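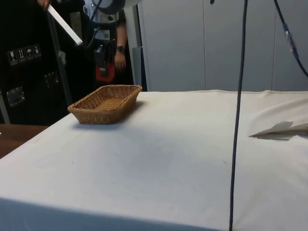
MODULE 4: AUTOMATION AND THE WORKPLACE
Handout 4.2 - Table work and the people who do it

Course leader: Neelam Vashisht
Seminar tutor: Charito Mangubat

Purpose of this handout
These notes accompany the second lecture of the module and should be read before the seminar. They deal with small handling tasks carried out at a table, such as filling a basket or folding paper and card, and with what happens to the staff concerned when part of that work is passed to a machine.

1. The task and the job
A task is a single piece of work with a start and an end. A job is a collection of tasks, together with the judgement needed to move between them. Employers seldom automate a whole job at once. A wicker basket on a cloth is a simple object to a person, but its open weave and flared sides must be allowed for when a gripper is chosen. Cloth presents a further difficulty, as it wrinkles and bunches when pulled.

2. Case study: the Ninthorpe packing room
The Ninthorpe site prepared gift baskets by hand until its owners, Lysenko, introduced two automated stations. Before the change, the room completed 857 baskets in a week. After the first full November of operation the weekly figure was 2,226. The number of staff did not fall, but their duties altered considerably:
Lining and filling passed to the stations.
Checking, correcting and restocking remained with staff.
Two packers were retrained to set up the stations at the start of each shift.

Dorota Szulc, then shift supervisor, reported that experienced packers found checking more tiring than packing. Pushpa Rathore, who represented the staff, asked that rotation between duties be written into the rota - a request granted after a trial at the Astville site.

3. Points for the seminar
Students should come prepared to discuss who ought to be consulted before a station is installed, and whether pay should follow the new duties or the old grade. A written response of around 300 words is to be handed to the seminar tutor at the start of the session.

Reading: Course reader, chapter 6.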